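Biltcombe library to reopen Wednesday

The Biltcombe public library reopens Wednesday at 10 a.m. after being closed through August for repairs to its roof and heating.

The main reading room now seats 100 people. The children's section has moved to the ground floor, and 978 new books have been added to its shelves. Items borrowed before the closure can be returned without a fine for 16 days after the reopening.

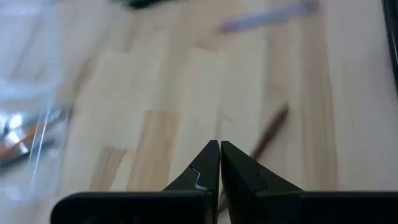
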